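1/ Notes on vitamin B12 testing, for people who have been handed a lab printout and no explanation. Adults only. Pregnancy and infants have different cutoffs and I'm leaving them out.

2/ The standard first test is total serum B12. It measures all the B12 in the blood, including the portion bound to haptocorrin, which most cells can't take up. The portion cells can use is bound to transcobalamin and is the smaller share.

3/ Consequence: a total B12 in the low-normal range doesn't settle the question. A reader, Higinio Ledesma, sent me a result of 475 pg/mL and asked if that was low. By the usual lab ranges, no. If he had numb feet and an odd gait I'd still want a second marker.

4/ The usual second marker is methylmalonic acid (MMA). It builds up when B12 is short inside the cell. It also builds up when the kidneys are clearing poorly, so read it next to creatinine.
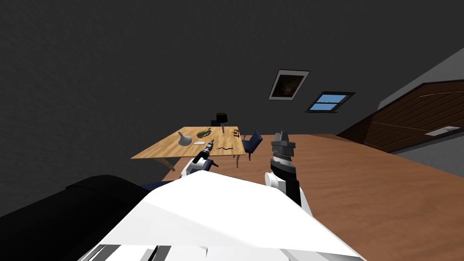
5/ Homocysteine. Rises in B12 deficiency, but also in folate deficiency, kidney disease and low thyroid. Sensitive, not specific. The sample needs to be spun or chilled quickly, or the number drifts up in the tube.

6/ Red cell size (MCV). Large cells are the textbook sign. Iron deficiency makes cells small, so a person with both can show a normal MCV. Check the RDW and ask for a smear. Normal MCV does not rule out B12 deficiency.

7/ Common causes: pernicious anemia, strict vegan diet without supplements, stomach or ileal surgery, long-term metformin, long-term acid blockers, nitrous oxide use. The last one inactivates B12 already in the body, so the serum level can look fine while the nerves are in trouble.

8/ Folate caution. High-dose folic acid can correct the anemia and leave the nerve damage running. Get B12 checked before starting it on your own.

9/ Timing. Draw blood before the first supplement or injection if it's safe to wait. Afterward, total B12 mostly tells you that you took B12. With clear neurologic signs, treatment shouldn't be held up for a lab.

10/ Shirley Tapley asked about intrinsic factor antibodies. A positive is strong evidence for pernicious anemia. A negative is weak evidence against, as a good share of patients never test positive.

11/ Correction to 5: "low thyroid" should read "untreated hypothyroidism." Thanks to Ognjen Ristić. Absorption and dosing go in a separate thread in October.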